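You are here: Home>Magazine>Nundport at Work>The Bridge Street ironmonger

Barta's: 138 years of nails by the pound

The ironmonger's on Bridge Street in Nundport was opened by the Barta family, who came down the river from Astby with a cartload of stock and took a lease on what had been a corn store. It stayed in the family for three generations and has kept the name under every owner after that. The lettering over the door has been repainted many times, always in cream on brown.

For most of its life the shop sold what farms needed: chain, rope, lamp oil, hinges, sheep shears and buckets. Older residents remember the paraffin tank in the back yard, where children were sent with a can on Saturday mornings. The tank went when the yard was concreted, but the brass measure is still on a hook behind the counter.

The last Barta to run the business sold up in March 1992 to Barrett Kowalczyk, who had worked there as a delivery boy from the age of 15. He drove the van to Brerbridge and the farms beyond it, and learned the stock by unpacking it. "You had to know where a thing was before you could say whether we had it," he says. "There was no list. There still isn't one for the top floor."

The top floor is reached by a ladder stair and holds 30 wall cabinets of small drawers, most of them labelled in pencil. Some of the sizes written there have not been made for decades. People restoring old houses come a long way for them, and a joiner from Astby calls every few weeks for square-headed bolts.
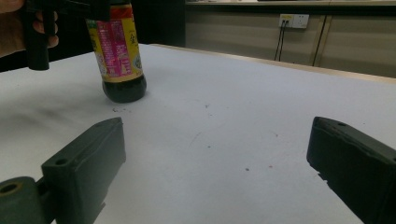 How does a shop like this keep going with a retail park 11 miles away? Mostly through keys, cut glass and trade accounts, which between them bring in more than half the takings.

The rest is small sales. Screws are still sold singly, and nails are weighed out on the counter scale and wrapped in brown paper. Kowalczyk tried pre-packed bags for a year and went back to loose. Customers wanted four of something and did not want to buy 20.

The flood was the worst time. Water came up through the cellar and stood above the bottom shelves for two days. Most of the rope and all of the seed was thrown away. The cellar is now used only for fence wire and galvanised goods, and the seed has moved upstairs next to the paint.

Trade in Nundport has changed a good deal in his time. The saddler, both bakers and the bank have closed, and the old post office is now flats. The market still comes on Fridays, with fewer stalls than before, and it remains the shop's busiest day.

Kowalczyk has no date in mind for retiring. The lease has been renewed and his niece now works three days a week, mainly on the glass. The shop shuts for lunch between one and two, as it always has.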